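Grullbridge Community Workshop
Monthly Safety Walk-Through: Checklist and Comments, June
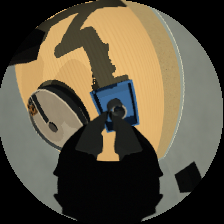

Section A. Entrance, exits and walkways

A1. Front door opens fully and closes on its own. OK
Comment: Closer arm adjusted since the last walk-through. It no longer slams.

A2. Rear exit door opens without a key from inside. OK

A3. Exit signs lit, both doors. ATTENTION
Comment: Front sign is fine. Rear sign flickers when the dust collector starts. Electrician to look at it. Until then, check it every morning at opening.

A4. Walkways clear to the painted lines. ATTENTION
Comment: Two offcut racks had crept over the line near the bandsaw. Pushed back during the walk-through. Please stop leaning sheet goods against the ends of these racks, as that is what moves them.

A5. Floor free of trip hazards, spills and loose mats. OK
Comment: The mat by the sink has been replaced. Old one is in the dumpster.

Section B. Fire safety

B1. Extinguishers in place, pin and seal intact, gauge in the green. OK
Comment: The one in the finishing room was hung behind the door. Moved to the wall beside the light switch. Sign moved with it.

B2. Smoke alarms tested. OK

B3. Oily rags in the lidded metal can. FAIL
Comment: Rags with finishing oil on them were found balled up in the regular trash. This is the second month. Oily rags can heat up and catch fire without a spark. Use the lidded can, close the lid, and hang rags flat outside if the can is full. The can is now emptied at closing instead of once a week.

B4. Flammables cabinet closed and labeled. OK
Comment: Three cans had no name or contents on them. Owners have until the end of the month to claim them, then they go to hazardous waste.

B5. Hot work area clear for 10 feet around. OK

Section C. Electrical

C1. Panel accessible, nothing stored in front. OK

C2. Cords and plugs free of cuts, tape repairs and bent prongs. ATTENTION
Comment: Orange extension cord from the Duradport bench has a nick in the jacket near the plug. Tagged and taken out of use. Do not tape it and put it back.

C3. Outlets near the sink trip when tested. OK

C4. No power strips plugged into other power strips. FAIL
Comment: Found under the long bench. Unplugged. If you need more outlets there, put in a request and we will price a proper circuit.

Section D. Machines

D1. Table saw guard and riving knife fitted. OK
Comment: Push sticks are back on their hook. One is badly chewed up and should be replaced.

D2. Bandsaw guard set to work height. OK

D3. Drill press clamps at the machine. OK

D4. Bench grinder tool rests gapped, shields in place. ATTENTION
Comment: Left rest was set too wide. Reset to 1/8 inch. Left shield is scratched enough that it is hard to see through. New one ordered from Pirkum.

D5. Emergency stops tested. OK
Comment: The stop on the planer is stiff but works. Will clean it next time the planer is down.

D6. Dust collector bag less than half full. FAIL
Comment: Full to the collar. Emptied. The hour meter read 3,494 at the time. Next bag change to be logged against this number so we can see how often it really needs doing.

Section E. First aid and protective gear

E1. First aid kit stocked and in date. ATTENTION
Comment: Low on large bandages and tape. Burn gel has expired. Restock on order.

E2. Eyewash bottles sealed and in date. OK

E3. Hearing protection and safety glasses at each machine. OK
Comment: Wipe the shared glasses down after use. Several pairs were too dusty to wear safely.

E4. Emergency phone numbers posted. OK

Section F. Storage and lifting

F1. Heavy items stored between knee and chest height. OK

F2. Upper rack load posted and not exceeded. ATTENTION
Comment: Posted limit is 700 pounds per bay. The bay with the oak slabs looks close. Take two slabs down to floor level before anything else goes up there.

F3. Ladder feet and locks in good condition. OK

Follow-up

B3, C4 and D6 to be rechecked within 5 days. All other comments carry over to the next walk-through.

Completed by: Nele Wiegand
Start 8:15 a.m., finish 9:40 a.m.
Copy posted by the sign-in desk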